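Keeping the Folding Cell Alive: My Semester Project Report

Robotics Maintenance Practicum, project log and final write-up

1. What I signed up for

When project topics went around I picked the one that had the fewest takers, which was looking after the Wumow cell. Wumow is the lab's nickname for our two-armed setup that handles cloth on a table. Other people in the class got to write the clever code for it. My job was to make sure it was in shape to run that code, and to leave behind a maintenance routine that the next student could pick up without having to hunt me down.

I figured it would be a lot of tightening screws. It was a lot of tightening screws! But I also ended up learning way more about wiring than I planned, and I rewrote the checklist three times before I liked it.

2. The hands
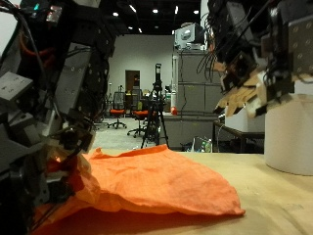
Most of my hours went into the hands, no contest. The old notes from the last group said to check them once a month, which sounded fine until I found four loose screws in my first week. The trouble is that a hand like this is almost all fasteners – plates, brackets, little angled blocks, and bundles of wire running down through the middle of everything. You can't just go over it with a driver and call it good. You have to work from the top down and keep track, or you'll do the same knuckle twice and skip the next one. I also started using the green light near the connector as my first check of the day. If it's dark I don't touch anything else until I've looked at the power side.

My routine for each hand now goes like this. Power down at the cell, wait a minute, then wiggle every wire bundle gently and watch for anything that slides more than it should. Then the screws, knuckles first, fingers after. Then the fingertips, wiped with a dry cloth. I used to wipe them with alcohol, but one of the tips got slick on me after that and the cloth kept slipping out of the pinch, so dry it is.

The test piece I use is a thin scrap of orange cloth. I tried a towel first, and a towel is way too forgiving. A thin wrinkly piece shows you right away if a fingertip is coming down at a bad angle, since it skids instead of bunching up.

3. The connector problem

This was the big one and it ate most of three weeks. The right arm kept dropping out in the middle of a run, with no pattern I could see. Sometimes it would go 200 cycles with no fault and sometimes it would quit at 6. I swapped the power supply. I swapped the controller cable. I re-flashed the board with the Druko tool (that's our in-house config program, it's slow and the menus are backwards) and for one beautiful Sunday I thought I had it.

I did not have it. On Monday it died at cycle 197, just short of the 200 I needed for a clean test, and I went and got a sandwich.

The real cause was a crimp. One pin in a small connector behind the wrist had been crimped on the insulation and was barely touching the copper, so it only lost contact when the wrist rolled far enough to pull the wire. I found it by moving the wrist by hand with a meter clipped on, which I should have done on day one. New pin, new crimp, plus a bit of slack in the wire so it doesn't get tugged. After that I ran it up to 1,000 cycles over several evenings and the arm stayed up.

4. Cables and reach

Fixing the crimp got me thinking about slack in general. I had been judging cable routing by standing next to the cell and looking at it, and from there everything seems to have plenty of room. The wrist cameras tell a different story. They see the table, the arms and the whole mess of cabling in one wide round view, so now I look through them at a few poses before I sign off on any change.

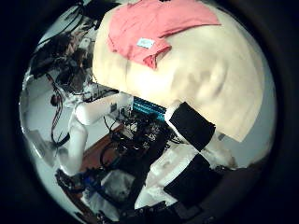
Figure 2. Wrist camera view of the table with a pink garment on it, an arm at left, and the cabling.

I still don't love how much wiring there is down below the table edge. I made a start on it with hook-and-loop ties, but every time something gets added the loops come back. My advice to whoever has this next is to do the ties last, after all the testing is done – I did them early and cut half of them off again.

Glare was another thing I hadn't thought about. There's a bright patch on the tabletop near the front edge in that view, and it washes out the surface there. I wrote it down as an open item. A matte cover might fix it, but I ran out of time to try one.

5. What I'm handing over

The Yeh binder (it's what we call the blue binder on the shelf) now has the new checklist, the wiring sketch for both wrists, and my crimp notes with the right pin size written in big letters. Spare pins and fingertips are in the drawer marked Skirkalside, second from the top.

Open items: the glare, the wiring under the table edge, and a faint click in the left hand that I only hear when it closes slowly. I checked every screw in that hand twice and couldn't find it.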